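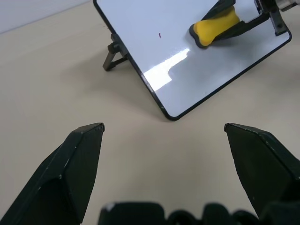
Most small whiteboards are never properly wiped, and I think people should stop putting up with it. I bought one for the kitchen in Closville 18 months ago, for shopping and bus times, and by March it was grey all over with old lists. The trouble is that people rub at the big words and leave the little bits. A short red-purple squiggle near the top of a white board may not look like much, but leave it there a few weeks and it is far harder to shift. A proper eraser with a felt base and a handle you can get hold of is worth having. Kitchen roll smears, and a sleeve is worse.

I would also say buy the sort with a folding stand. Mine hung on the wall at first and I walked past it. Stood on the table, it gets read – and it gets cleaned, as you can pick it up and take it to the window. A glossy board under a ceiling light is hard to check, and the glare hides what you missed.

My sister's office in Wutberg has 58 of them, one per desk, and wipes the lot at four in the afternoon. I used to think that was fussy. I now do the same at home, before I start on tea.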